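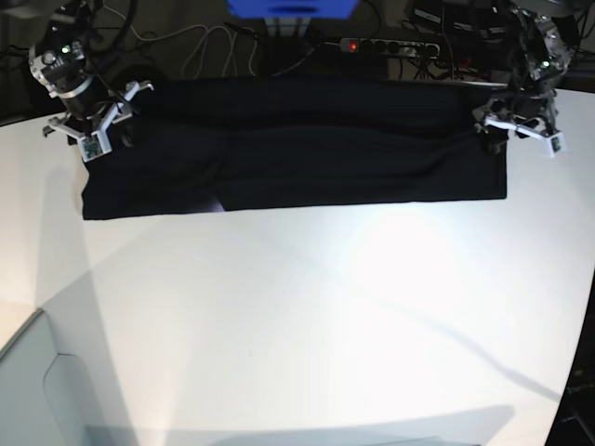

검은 옷 물빠짐, 드디어 잡은 것 같아요!!
작성자 먹물한방울 | 1월 20일 금요일 | 조회 213

작년 5월에 산 Hesach 검정 면바지가 여름 지나면서 회색이 다 됐었거든요. 같은 걸로 다시 사서 이번엔 빨래 방법을 싹 바꿔봤는데 지금까지 색이 거의 그대로예요 ㅎㅎ 너무 신나서 글 씁니다.

뒤집어서 찬물, 울코스, 탈수는 제일 약하게. 세제는 Liao 중성 쓰고 평소 넣던 양의 절반만 넣어요. 건조기는 절대 안 돌리고 그늘에 널어요. 빨래망은 3,000원짜리면 충분합니다! 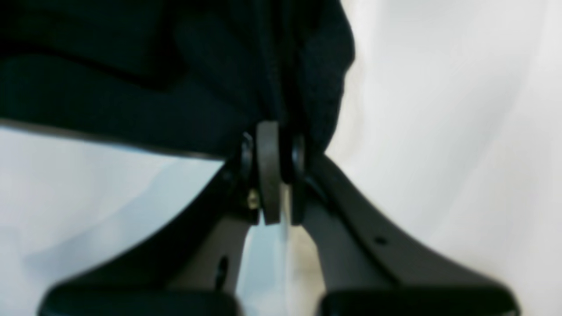
뭉친 검은 천

└ 솜사탕구름
오 저도 건조기 끊고 나서 확 달라졌어요. 근데 울코스로 하면 땀냄새는 괜찮으세요?

└ 먹물한방울
바지라 그런지 아직은 괜찮아요. 티셔츠는 빨기 전에 겨드랑이만 살살 손빨래해요.

└ 세탁조청소부
찬물만 고집하는 건 반대입니다. 피지가 남으면 오히려 뿌옇게 떠서 물 빠진 것처럼 보여요. 저는 30도로 돌리고 헹굼을 2번 추가합니다. 색 멀쩡해요.

└ 먹물한방울
헉 그럼 제 옛날 바지도 물빠짐이 아니라 찌꺼기였을 수도 있겠네요?? 아직 안 버렸는데 주말에 미지근한 물에 담가볼게요!

└ 솜사탕구름
식초 넣으면 색이 고정된다는 말도 있던데 해보신 분 계세요?
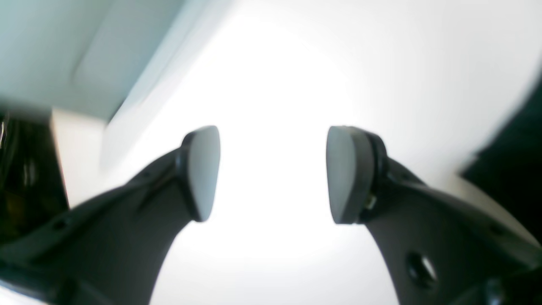 └ 남색양말
식초는 저도 한참 넣어봤는데 차이를 모르겠더라고요. 이미 염색돼서 나온 옷에 색 고정까지는 기대하기 어렵지 싶어요. 차라리 Skernholm 염색약으로 한 번 다시 들이세요. 면은 진짜 새 옷처럼 올라와요, 강추!

└ 세탁조청소부
재염색은 봉제실이 폴리면 실만 색이 따로 놀 수 있어요. 안쪽 시접에서 먼저 확인하시길.

└ 남색양말
맞아요 제 것도 실은 회색으로 남았는데 저는 그게 또 예쁘더라고요 ㅋㅋ 물에 대략 45분 담갔고 중간중간 계속 저어줬어요. 안 저으면 얼룩져요.

└ 먹물한방울
와 염색까지는 생각도 못 했어요. 담가보고 안 되면 바로 염색 갑니다. 후기 올릴게요!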